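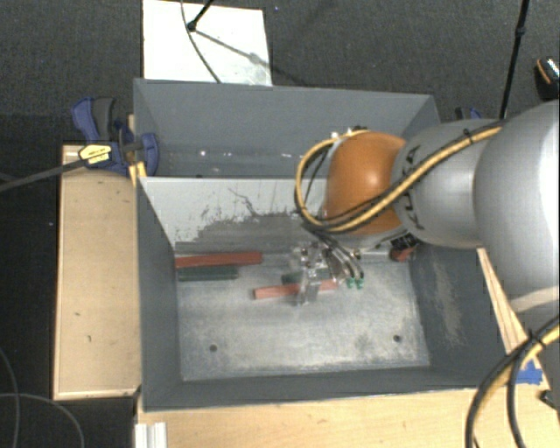
Bin with the divider, gripper over the salmon-red bar. Worn patch is on the front face of the divider.

Bin picking keeps scraping the divider, is a softer gripper the fix?

Posted by Stojan Stoyanova, 06/03/2023

I have a KUKA arm set up over a two-part gray bin in our shared workshop. It picks colored bars out of the front half. Out of 500 tries I logged 423 good picks. Most of the misses are bars lying close to the divider or up against a side wall. The paint on the divider is flaking in a big ragged patch and there's a jagged line above it that I don't love.

A guy at the workshop swears by the Skeva soft finger kit and says it will "learn" the walls. I have my doubts. Has anyone gotten real numbers out of one of these, or is it just a nicer way to hit the same wall? The bin is clamped, so I don't think it's sliding.

Rüdiger Ehlers

I wouldn't buy anything yet. Fingers don't learn walls, whatever the box says. What are you using for the divider position in your software? If you measured it once with a tape and typed it in, start there. Touch off on the divider at both ends and again in the middle, compare with your model, then add 8 mm of keep-out on each side. You'll lose some picks at the wall, and those bars need a different approach angle anyway.

Also look at your hoses. That yellow one loops right over the orange joint, and a tight bundle can tug on the wrist at some angles. I'd run the worst pose slowly with the bundle untied before blaming the gripper. I can't tell from one photo if the line on the divider is a crack or only paint. Press on it.

And please log the misses by where the bar was. 423 out of 500 tells me very little by itself.

kotum_bench

Had the Skeva fingers for 3 weeks, sent them back. Same misses, just quieter. Put foam tape on the divider and move on.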